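Speaker notes, robotics club evening, Saltthorpe
Octavian Ursu, with corrections from Tincuța Nistor
Version of 28/12/2024

Slide 1. Title
Wait until the door is closed, the corridor is loud. Say good evening, say my name slowly. Thank the school for the room and for the second table. Tell them the talk is 19 minutes if I do not get lost, and that they can interrupt me.

Slide 2. Who we are
We are the Carnia team. The name comes from the first laptop we used, which had this word written on the lid by a former owner, and we kept it. Tincuța leads the software, I lead everything that has a screw in it. The students are between second and last year. Some of them are in the room, ask them to stand up (they will not like it).

Slide 3. The task
Read the rule as it is written in the Bianchini Cup booklet: "The robot takes one garment from the basket, puts it in the drum and closes the door." Pause here. The sentence is short and in November we believed the work would be short also.
Explain the points. Taking the garment gives a little, the drum gives more, the closed door gives the most. A team that only closes the door can still beat a team that only loads. We discussed this for a whole evening and decided to train the full sequence anyway.

Slide 4. The work at hand
Leave this slide on the screen for a while. Red garment in the basket, basket in front of the machine, one gripper on each side. The machine door is closed at this moment. Point at the round glass with the thick black rim, I come back to it on the next slide.
Say that the fingers are black and angular, and that the students wanted to change them for soft ones. We voted to keep them for this season. 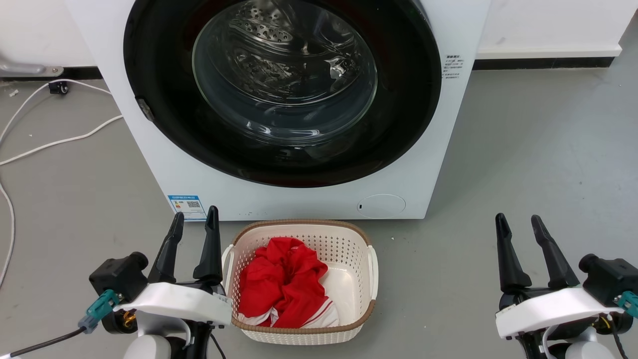 How does the robot learn where to put its hands? A student guides the two arms through the whole task many times, and the program learns from these recordings which movement follows which view.

Continue with the recordings. We have 100 good ones. The bad ones we keep in a separate folder, and Tincuța uses them when she wants to show new members what a hesitation looks like. If the student hesitates, the robot learns to hesitate too — we saw this very clearly with the basket.

Slide 5. The door
The difficult part. A person pulls the door without looking. For our robot, the glass is a problem in two ways: it reflects the lamps, and the drum behind it looks closer than it is. Mention the Flelosex program, which we use to sort the recordings by light. Do not explain the menu. Last time I explained the menu and lost six minutes.
If somebody asks about opening the door: it is not in the scored task, the referee opens it. We train it for ourselves.

Slide 6. Results until now
Garment taken from the basket: 42 attempts in the last series, most of them fine. Say "most", the exact table is in the handout. Drum: less good. A sleeve or a corner stays outside and then the door cannot close. Door alone: very good, Tincuța asks me to say this with less pride.

Slide 7. What we need
More clothes of different colors, please no wool. Students who can come on two evenings, up to three hours each. Somebody who understands cables better than me.
Give the paper for names to the first row now, before the questions — at the end everybody goes out at the same time.

Slide 8. Questions
Repeat each question aloud for the back of the room. If the question is about the learning program, give the microphone to Tincuța. Price of the arms: say that they are on loan until summer and the handout has the contact.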